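Cell tech wanted, bin picking cell, Latgate site

Posted May 21, 2026
Part time to start, can go full time from August
Pay: 1650 a month for the part time hours

We need someone to look after one robot cell. One. Not a whole line. The cell is called Toma, it picks parts out of a metal bin all day and it needs a person who notices when things are getting worn before they quit.

Kuter runs the shop, Pletora is our customer for the picking work. You'd be working for Kuter.

What you would be doing:

Morning check before first run. Cables, straps, air fittings, gripper fingers, clamps. Takes 13 minutes if nothing is wrong.
Retie the cable bundle when it creeps. It creeps. Too tight at the wrist and it pulls, too loose and it snags on the bin rim.
Swap gripper fingers, reteach the pick height after. Write down the old value first please.
Check the bin is square to the table and hasn't walked. Redo the tape marks if they lift.
Load the test blocks, run the 8 pick check, log the misses.
Clear faults from the pendant. Call us if the same one comes back, dont just keep resetting.
Keep the floor side tidy, cables out of the walkway, pendant back on its hook end of shift.
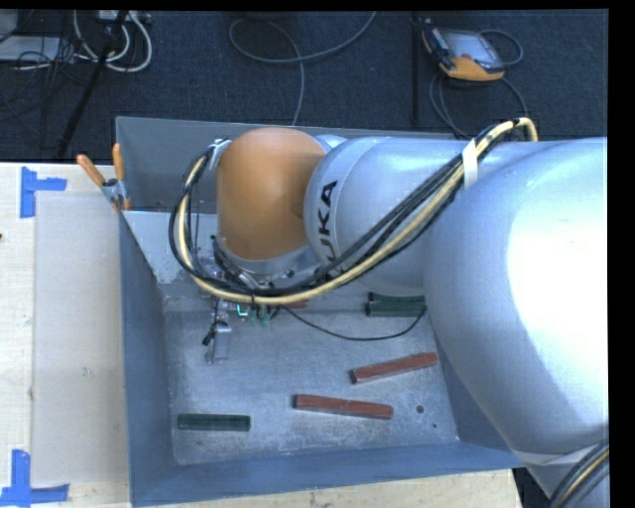

Toma, KUKA arm over the bin with red and green blocks in it.

The cable dress is the part we most want help with. Last tech did it well, but left no notes, and we have been guessing the slack ever since. First job will be to run the arm slow through all its poses, see where the bundle rubs, fix it, and write it up so the next person can do it the same way. Photos are fine instead of long text.

Second job is the bin mount. Spring clamps were meant to be temporary. We want a proper bracket that still lets you pull the bin out quick. You design it, we cut it.

You should have:

Hands-on time with industrial arms, any make. Jogging, tool and base setup, backing up programs.
Basic electrical and pneumatics. Can read a drawing, can use a meter.
Lockout habits. You do not reach in the bin with the arm live, ever. We will ask about this.
OK lifting and kneeling, some of the work is down low.

Nice to have: gripper work, some 3D printing or light machining, a little Python for the pick log. Certificates are good but we care more what you have kept running and for how long.

Hours are 5 mornings a week. Early start. Some call outs, paid extra, not many. You get two weeks alongside one of us before you have the cell on your own. Boots and glasses supplied, bring your own hand tools if you prefer them.

To apply: short resume plus a few lines on a fault that took you a long time to find and what it was in the end. No cover letter needed. Hand it in at the Latgate front desk or use the form on this page, put TOMA in the subjet line so it gets to us. We are reading them as they come in and will close the ad when the spot is filled.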